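金柑と夏みかんのあいだで迷子になる　マーマレード三年目の記録

木曜の夜九時半に台所で鍋をかき混ぜながら、あ、今年もこの季節が来たなあと思いました。部屋じゅうが柑橘の皮のにおいです。カーテンにも髪の毛にもしみついて、翌朝の電車で自分からふわっと甘苦いにおいがする、あれです。大好きです。

マーマレードを作りはじめて三年目になりました。一年目は焦がし、二年目は固まらず、今年ようやく「人にあげてもいいかも」という瓶が並びました。うれしくてうれしくて、忘れないうちに全部書いておきます。長いです。

きっかけはアティナさん（Athina Sfakianakis さん）でした。前に住んでいた部屋の二階上の人で、ギリシャの実家では冬になると親戚じゅうで苦いオレンジの皮を煮るんだそうです。ただし彼女の家のはマーマレードとはちょっと違って、皮をくるくる巻いて糸に通し、シロップで煮た「スプーンのお菓子」。小さなお皿に一個だけのせて、冷たい水と一緒に出してくれました。それがもう、おいしくて！　ぎゅっと甘いのに、後からちゃんと苦い。皮ってこんなに食べるところだったのかと、その場で作り方を聞いてしまいました。

で、帰ってすぐ真似したのが一年目です。苦いオレンジが手に入らないので、八百屋で見つけた夏みかんで挑戦。皮を巻くのはさすがに無理だと思って、刻んでマーマレードにしました。結果は先に書いたとおり、焦げました。言い訳をすると、砂糖を全部入れてから電話に出たんです。戻ったら鍋の底が黒くなっていて、上のほうだけすくって食べたらカラメル味のべっこう飴に皮がささったような何かでした。それはそれで、パンにのせて最後まで食べました。鍋は三日水につけました。

二年目は慎重になりすぎて弱火でとろとろやったら、いつまでたっても水っぽい。長く煮れば固まると信じて二時間煮たら、色はどんどん濃くなるのにさらさらのまま。あとで本を読んで知ったのですが、ペクチンは煮すぎてもだめになるんですね。固まらないから煮る、煮るからますます固まらない、という沼にはまっていたわけです。できたものは炭酸で割って飲みました。夏のあいだずっと重宝したので、あれは失敗に数えなくてもいい気がしています。

さて今年。まず柑橘選びから気合いを入れました。

夏みかんは、やっぱり王様だと思います。皮に厚みがあって、苦みがはっきりしていて、煮たときの透きとおり方がきれい。種も多いのでペクチンがしっかり取れます。種を茶こし袋に入れて一晩水につけておくと、翌朝その水がとろんとしていて、毎回「おお」と声が出ます。あのとろみを見るためだけに種を集めているようなところがあります。

甘夏は夏みかんより少し穏やかで、はじめての人に一番すすめたい。苦みが気になる人でも食べられる仕上がりになります。うちの母は甘夏のしか食べません。

いよかんは香り担当。単独だとちょっとぼんやりするのですが、夏みかんに一個混ぜると急に華やかになります。今年いちばんの発見はこれかもしれません。

金柑は丸ごと輪切りにできて楽です。と思って始めると、種を取る作業で心が折れます。竹串で一粒ずつ、ちまちまちまちま。でもラジオを聴きながらだと意外に悪くない時間で、途中から妙に楽しくなってきました。できあがりは皮がつやつやで、ヨーグルトにのせるとほんとうにかわいい。

レモンは、味をしめるために必ず最後に入れます。これを忘れると甘いだけのものになります。

それから今年は、柚子と晩白柚も試しました。柚子は十二月にもらったものを冷凍しておいたのですが、冷凍の皮は刻みやすくて驚きました。半分凍っているうちに切ると包丁がすっと入るんです。晩白柚のほうは、わたがとにかく厚い！　あのふかふかをどうするか悩んで、結局わたごと砂糖煮にしました。マーマレードとは別の食べ物になりましたが、お茶請けとしては大成功。

次は今年の配合です。メモの字が自分でも読めなくなりそうなので、ここに清書しておきます。

夏みかんといよかん、皮と果肉を合わせて　800グラム
グラニュー糖　416グラム
種をつけておいた水　ひたひたより少し上まで
レモン汁　一個分

砂糖が半端な数字なのは、計っていたら袋がそこで空になったからです。買いに行こうかと思ったけれど、雨だったのでそのまま進めました。そしたらこれがちょうどよかった！　果実の半分ちょっとで、果物の味がまっすぐ来る甘さです。そのかわり日持ちはしないので、冷蔵庫に入れて早めに食べきるか、小分けにして冷凍しています。

皮は二回ゆでこぼします。一年目は一回、二年目は怖くなって四回やりました。四回もやると苦みと一緒に香りまでどこかへ行ってしまいます。二回ゆでて、一晩水にさらして、翌朝一切れかじってみる。「苦いけど嫌じゃない」ならそこで止めます。この味見が好きです。朝いちばんに冷たい皮をかじると目が覚めます。

切り方も今年は変えました。これまでは細ければ細いほど上品だと思いこんで、針みたいに刻んでいたんです。でもオウラニアさん（Ourania Tzanetos さん、アティナさんのお友達で、去年から私もすっかり仲良くしてもらっています）の家でごちそうになったのが、小指の幅ほどもある太い皮のマーマレードで、これがまあ、食べごたえがあって。皮を食べている！という感じがするんです。帰り道でもう太く切る気満々でした。今年のは太め五ミリ。細いのとはもう別のジャムですね。チーズと合わせるなら断然太いほうです。

火加減は強めの中火で一気に。焦げるのが怖い気持ちはよくわかります、私がいちばんよくわかっています。でも砂糖を入れてからは短時間勝負のほうが、色も香りも明るく仕上がります。そのかわり電話には出ません。宅配も出ません。ヘラを離さず、泡の様子だけを見ます。はじめはさらさらした細かい泡で、だんだん大きく、ねっとりした泡に変わってくる。音も変わります。しゃばしゃばがぷつぷつになって、ぼこっ、ぼこっとなったらもう近い。

仕上がりの確認は冷たいお皿です。冷凍庫に小皿を三枚入れておいて、ちょっと垂らして指で押す。表面にしわが寄ったら火を止めます。二年目はこれを知らずに鍋の中の固さで判断していました。熱いうちはゆるくて当たり前なのに、鍋をのぞいては「まだまだ」と煮続けていたんですから、そりゃあああなります。

火を止めてからすぐ瓶に詰めないのも大事なところで、五分ほど待つと皮が沈まずに全体に散らばってくれます。この五分が待てなくて、最初の鍋の分は皮が全部上に浮きました。瓶の下半分がゼリー、上半分が皮。味は同じです。でも並べるとちょっと笑えます。

瓶の話もさせてください。これまでは海苔の佃煮やピクルスの空き瓶を使い回していたのですが、今年は隣の駅の Harkitz という雑貨店で、口の広い小ぶりの瓶をまとめて買いました。全部で1,315円。ふたがきゅっと閉まる感触がよくて、ふたを閉めるためにもう一鍋煮たくなるくらいです。レジの人に「何に使うんですか」と聞かれて、つい五分くらいマーマレードの話をしてしまいました。後ろに誰も並んでいなくてよかった。

煮沸はいつも通り。お湯から上げて布巾の上に伏せておくと、余熱で勝手に乾きます。ラベルは白いマスキングテープに油性ペンで、柑橘の名前と、一言だけ感想。「夏みかん＋いよかん　ふとい」「金柑　つかれた」「甘夏　母用」。あとから読み返すと、そのときの気分がよみがえって面白いですよ。
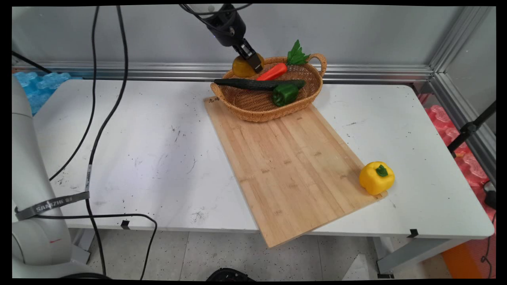 配った先の反応も書いておきます。アティナさんには「夏みかん＋いよかん　ふとい」を持っていきました。スプーンで一口、パンもなしにそのまま食べて、しばらく黙って、それからもう一口食べてくれました。もう、それで十分です！　そのあと「次は巻きなさい」と言われました。ああ、やっぱりそうなりますか。糸と針で皮をつなぐやり方を見せてもらったのですが、手つきがあまりに速くて、一回では覚えられませんでした。来年の課題です。

職場ではイランの人のアラシュさん（Arash Tehrani さん）に金柑を渡したら、お返しに、細く切ったオレンジの皮をごはんに混ぜて炊く料理の話をしてくれました。にんじんとナッツとサフランも入るそうで、聞いているだけでおなかがすいてきます。皮はやっぱりゆでこぼして苦みを抜くらしくて、「二回？」「うちは三回」と、給湯室でゆでこぼし談義になりました。こういう話ができる日が来るとは、鍋を焦がしていたころの自分に教えてあげたいです。レシピをお母さんに聞いてくれるとのことなので、わかったらまた書きます。

母は甘夏の瓶を四日で空にしました。電話で「パンが足りない」と言われました。

食べ方も少し。トーストにバターとたっぷりのせるのは当然として、今年よく作ったのは豚肉です。しょうがと醤油とマーマレードに肩ロースを一晩漬けて、フライパンで焼くだけ。てりが出て、脂の甘さに皮の苦みがぴたっと合います。焦げやすいので、漬けだれは一度ぬぐって焼いて、最後に戻すのがいいです。それから紅茶。砂糖のかわりにひとさじ落として、カップの底に残った皮を最後に食べるのが至福です。あとはクリームチーズとくるみ、これは黙って食べてみてほしい。ドレッシングにも使えます。酢とオリーブ油と塩で溶いて、薄切りのかぶにかけると、かぶが急におしゃれな顔をします。

うまくいかなかったのは、味噌汁に合うのではという思いつきです。合いませんでした。

本のことも一冊だけ。図書館で借りた英国の家庭料理の古い本に、マーマレードの章が丸ごとあって、皮の切り方だけで何ページも続くんです。太切り、細切り、刻み、挽き。黒砂糖を入れる濃い色のもの、ウイスキーを落とすもの。読んでいるあいだじゅう、自分もその台所に立っている気分でした。返却日までに二回通して読んで、ウイスキー入りのところは写し書きしました。お酒は火を止めたあとに入れて、香りを残すそうです。うちにはもらいもののウイスキーが手つかずであるので、次の一鍋はそれで決まり。

残っている夏みかんがまだ少しあります。皮がしなびてこないうちに、今週中にもう一回煮るつもりです。今度は砂糖をちゃんと買い足して、同じ配合のものと、黒砂糖を少し混ぜたものを半分ずつ。種はもう袋に入れて水につけてあります。さっきのぞいたら、いいとろみが出ていました。

あ、それと、ゆでこぼしたお湯でシンクを磨くとぴかぴかになります。教えてくれたのはオウラニアさん。お試しあれ。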